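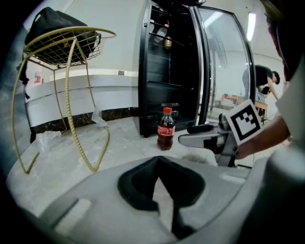
Filed under: Operations Textbooks > Equipment and Capital Planning

Chapter 8
Buying for a Task You Can Describe

Most equipment budgets for automation go wrong before anyone asks for a price. The buyer starts with a machine, often one seen at a trade show, and then looks for work to give it. This chapter takes the other direction. It starts with a small, ordinary job, such as putting bottled drinks into a store refrigerator, and asks what has to be known about that job before money is committed to it.

Stocking a refrigerator looks simple because people do it without thinking. Written out as a list of steps, it is longer. The door has to be opened and must stay open. A bottle has to be picked up from wherever it was set down, held firmly enough not to slip, turned if the label is to face out, and placed on a wire shelf that may flex under it. Shelves sit at different heights. Small bottles and large ones don't grip the same way. Each of these points will appear later as a line in a quotation, or as a line someone forgot to ask for.

8.1 The task sheet

Before contacting a supplier, write a task sheet. One page is enough. It should state what is being handled, where it starts, where it must end up, how often the job comes up, and what counts as a failure. Include the room. Floor surface, door swing, the height of the lowest and highest shelf, nearby displays, cables on the floor and the places where people walk all affect the choice of equipment, and they are cheap to record now.

The running case in this chapter is Flallo, a regional chain of convenience stores with 17 locations. Its operations manager, Ok-hee Woo, was asked to prepare a three-year budget for automated restocking. Her first draft listed one arm per store, a price for each, and a delivery date in January. It had no task sheet. The draft was returned with a single question in the margin: how many bottles?

Woo spent the next two weeks finding out. A typical store restocked up to 200 bottles on a busy day, in short bursts between other duties. The bursts mattered more than the total. An arm sized for the daily average would have fallen behind every afternoon at four.

8.2 Four kinds of cost

Buyers tend to compare purchase prices and stop. A usable budget separates the costs below.

Hardware. The arm or mobile base, grippers, cameras, mounts and spares. Grippers wear out sooner than arms do, and the fingertips sooner than the rest. Ask for the price of replacement fingers as a separate item.

Data and setup. Many current systems learn a task from recorded demonstrations, in which a person performs the job with hand-held grippers while cameras record it. Someone has to be paid to do that, in a room that resembles the real one. Flallo's supplier, Korkia, quoted 80 hours of recording for the first task and a lower figure for each added one. Woo's draft had nothing for this.

Site changes. Shelving, power, lighting, network, and floor space that can no longer be used for sales.

Support. Software fees, repair visits, training for store staff, and the hours lost when the system is down. These recur each year and belong in the operating budget.

8.3 Pilot before fleet

A pilot is a purchase in its own right and needs its own budget, end date and pass mark. Idun Løken, who reviewed the Flallo plan for the finance department, asked that the pass mark be set before the equipment arrived. She also asked for a price on stopping: return fees, the cost of restoring the store, and the remaining months on the software contract. Korkia supplied these figures. A second bidder, Yang, did not, and its lower price became hard to compare.

The pilot was planned for the Fatemside store, where the stockroom is close to the refrigerators and the manager was willing to change the delivery schedule.

Terms used in this chapter

Task sheet: a one-page description of the job, the objects and the room.
Demonstration data: recordings of a person doing the task, used to train a system.
Pass mark: the result a pilot must reach before more units are ordered.
Exit cost: what the buyer pays to end a pilot or contract early.

Section 8.4 works through Woo's second draft line by line. Have a blank task sheet on hand while reading it, and fill it in for a job at your own workplace.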